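Old office PCs as a home file box: false economy?

Forum > Home and Money > Thrift and Mending

goodall_j
Posted 9:14 am
My brother-in-law has been on at me to stop paying monthly for cloud storage and buy an old office tower to keep the family photos on. His argument is that offices throw them out by the skipload and you can have one for £30. Mine is that I'd be swapping a bill I understand for a box that hums in the hallway. We have no loft, before anyone suggests the loft. Views?
Joanne

pelmet
Posted 9:31 am
Do it. I've run one for years and the hum becomes a sort of pet.

mrs_tansy
Posted 9:40 am
Work out the electricity first. People leave that bit off the sum every single time, then come back in May asking why the bill's gone up. An old tower left on all day and night is not free just because the man at the tip gave it to you.

pelmet
Posted 9:52 am
So turn it off at night. Your photos will still be there in the morning.

niilo_l
Posted 10:20 am
I'm with pelmet on this, mostly. The old Dells are good for it because they were made for bored IT departments who wanted to be home by five. Drives live in a metal cage under the power supply and you get at them by the blue plastic bits.

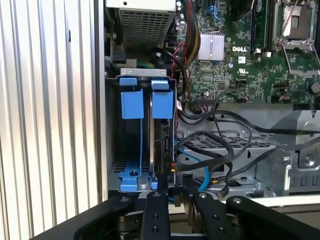
Inside a Dell tower, drive cage with the blue handles

Anything blue is meant to be touched. I wish my car worked on that principle. Don't spend £30 on the tower and then put the drive it came with back to work, though. Buy a new one. The old one has already done its time in Accounts.
Niilo Lehtinen

goodall_j
Posted 10:41 am
That looks less frightening than I'd pictured. How many drives do I want?

niilo_l
Posted 10:47 am
2, with the same stuff on both.

mrs_tansy
Posted 10:58 am
Both in the same box, in the same hallway, under the same leaky radiator. That isn't a backup, Niilo, it's a matching pair.

niilo_l
Posted 11:05 am
I didn't say it was a backup.

mrs_tansy
Posted 11:06 am
You didn't say it wasn't.

coldframe
Posted 12:33 pm
Tansy's right and I say that through gritted teeth after the compost thread. Keep one copy at home and one at a relative's house. Mine is a plug-in drive in my sister's airing cupboard, swapped over whenever I go round for Sunday lunch, so it's quite out of date at the moment as we're not speaking.

pelmet
Posted 12:50 pm
How many photos is it anyway, Joanne?

goodall_j
Posted 1:15 pm
2000 or so that matter. The rest are my husband's pictures of clouds.

mrs_tansy
Posted 1:22 pm
Then you don't need a tower at all! Two memory sticks and a biscuit tin.

niilo_l
Posted 1:30 pm
Memory sticks. Good grief.

goodall_j
Posted 4:02 pm
Have told brother-in-law about the biscuit tin and he's gone very quiet. Will price up a couple of plug-in drives and keep the cloud going until the summer. Does anyone's relative have room in an airing cupboard?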